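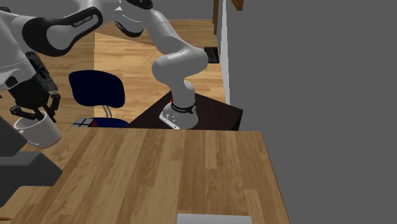
# Drandton releases Cilari planning package for first-time robot arm buyers

STOLENT, July. Drandton has released Cilari, a planning and budgeting package for organisations preparing to buy a bench-mounted robot arm. The package covers layout, reach, mounting, staffing and whole-of-life cost, and is intended for use before a tender is issued or a deposit paid.

Cilari builds a simulated workspace from the customer's own floor measurements. The furniture, arm, gripper and everyday items to be handled are placed in the model at full scale. Planners can then change the desk height, move the arm base or swap the gripper, and the cost sheet is updated with each change.

"Most of the budget requests we are sent have a line for the arm and very little else," said Zixuan Qin, product manager at Drandton. "The stand, the power work, the guarding, the gripper spares and the training all come later, usually from a different account. Cilari puts them on one sheet with one total."

## What the package covers

The base licence includes:

- a layout model for one room, with up to 42 placed items
- reach and clearance checks for a single arm and gripper
- a mounting schedule covering stand height, load and floor fixing
- a five-year cost sheet, with separate lines for purchase, installation, consumables, servicing and disposal
- an export of all assumptions in a form suitable for attachment to a tender

Handling trials are run in the model with common household and office objects. A mug lying on its side is one of the standard cases. It calls for a different wrist angle from an upright mug, and a layout that passes the upright case may fail the tipped one for lack of clearance behind the object. Trial results are recorded against each layout, so that two proposals can be compared on the same tasks.

Mounting is treated as a separate item from the work surface. In the standard desk layout, the arm stands on its own dark-topped support in front of a wooden desk.

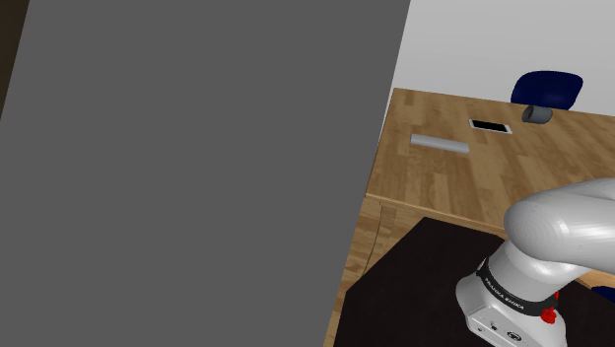

*Simulated desk layout with a Franka Emika arm. Items on the desk include a grey mug on its side and a phone.*

Nicanor Paredes, who leads applications engineering at Drandton, said the separate support had a direct effect on cost. "If the arm is bolted to the desk, the desk has to be rated for it, and the desk becomes capital equipment. With a separate stand you can keep the furniture you own. The stand costs more on day one, and the model will show you whether you get that back."

## Pricing and availability

Cilari is available now. The base licence is $3509 per site for the first year, with renewal at $665. Prices exclude tax. Additional rooms are quoted separately. The licence fee is credited in full against any Drandton installation contract signed within the licence year.

The package does not replace a site risk assessment, and its outputs should not be used as evidence of compliance with machine safety standards. Arm and gripper prices are entered by the customer from current supplier quotations. Drandton does not supply default prices for third-party equipment.

A second module, Xie, is in development. It will add scheduling and shared-use costing for sites where one arm serves several teams.

## About Drandton

Drandton is a privately held automation planning firm based in Stolent. It provides layout, costing and installation services to laboratories, workshops and training organisations.

**Media contact:** Zixuan Qin, Product Manager, Drandton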